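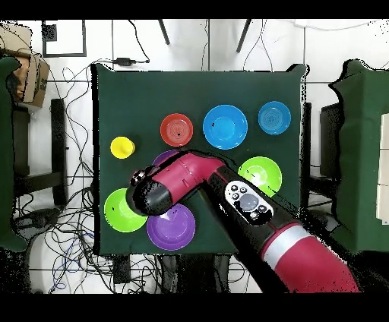
Bowls out on the green cloth, with the little yellow cup.

I have been meaning to write about plastic dishes for a while. My grandmother ate off plastic all summer and thought it was perfectly fine, and I have come around to her view.

The first ones I bought were from a shop called Stadell, which closed last March. I paid too much. The rest came from a box Graciela Daza was getting rid of when she moved to Escobar Street. She wanted 8 dollars for the lot and I gave it to her without looking underneath for cracks. One had a crack. It holds crackers now.

I like them in different colors. The two lime green ones are good for salad, and the purple ones end up with olives or nuts. The bigger blue one is for chips – it always goes first. Red is salsa, so that a drip doesn't show as much.

The dark green cloth is my usual one for this table. It goes in the wash with the towels and I have never ironed it. I tried a white cloth once and gave up after one dinner with beets.

For storage I nest what will nest and put the rest on the shelf over the sink. The yellow cup goes on top. I wash everything by hand in warm water, and tomato stains mostly come out with baking soda if I get to them the same night.

Next I want a pitcher, preferably orange. Graciela says she may still have one in her garage.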